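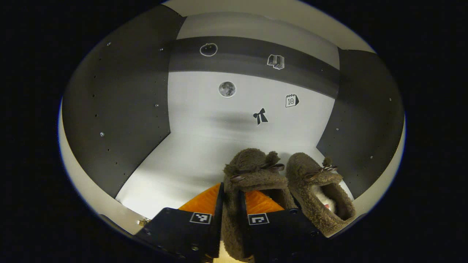
So the closet by the front door finally got its spring cleanout, and I'm starting this post with the part I'm happiest about, which is the slippers! I've had fuzzy slippers living on that closet floor all winter. They get kicked in there whenever the doorbell rings, then buried under boots, and then I spend the next cold morning digging for the left one in bare feet.

The brown pair with the bows is my favorite. They're like wearing a teddy bear on each foot, with that shaggy, curly fleece on the outside and the pale lining inside, and then somebody decided they also needed a dark satin bow AND a tiny pom-pom (I support this decision completely). My sister says they look like something a very fancy grandmother would wear. Fine by me.

Anyway, the closet. I pulled everything out onto the hallway rug on March 24, 2022, thinking it would take an hour. Ha. I was still sitting there at dinnertime, surrounded by single gloves. We had 13 of those. Not pairs, just gloves!

I'd been eyeing the shoe cubbies from Plotwood for months, but they're deep and our closet really isn't, so I ended up with two of the narrow Jukell ones stacked on top of each other. Putting them together was okay. I did one side panel backward and had to take it all apart again, and there's a little dowel left over that I've put in the kitchen drawer with all the other little dowels.

Slippers get the bottom row now. Boots are on a tray on the other side, and scarves went into a bag on the top hook until next winter. I'm trying to store the fuzzy ones side by side with nothing stacked on top, so the bows don't get squashed. Before they went in I went over the fleece with a soft old toothbrush, just lightly, to fluff it up and get the lint out. Don't brush the ribbon though, I snagged one that way on an older pair and it never looked right again.

Still to do: the shelf above the coats, which is mostly wrapping paper and a Daher picnic blanket we've used exactly once. My friend Ghada Matar wants the blanket, so if you're reading this, Ghada, come get it. I'll have the coffee on and you can admire my cubbies.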